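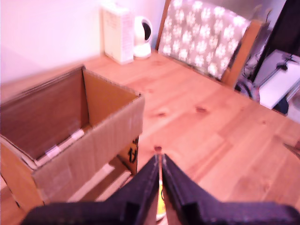 Packing on a Wooden Table

The Trondell Household Guide recommends a solid table for packing small goods. Pine marks easily, so slide nothing heavy across it. Set the open carton to one side and keep the middle of the table clear. Press the tape along the inside bottom edges flat before filling.

Using Leftover Cardboard

A sound carton need not be discarded. A flat panel resting on two side legs makes a low stand for light items, and a crossbar just under the top helps to keep it square – cut both legs to the same height. Keep cardboard stands away from a kettle in use.
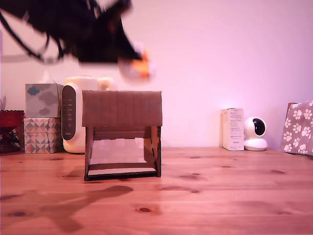

How much weight will a cardboard stand hold?

Plan for light articles only, such as envelopes or a box of tissues, and replace the stand when the top begins to sag.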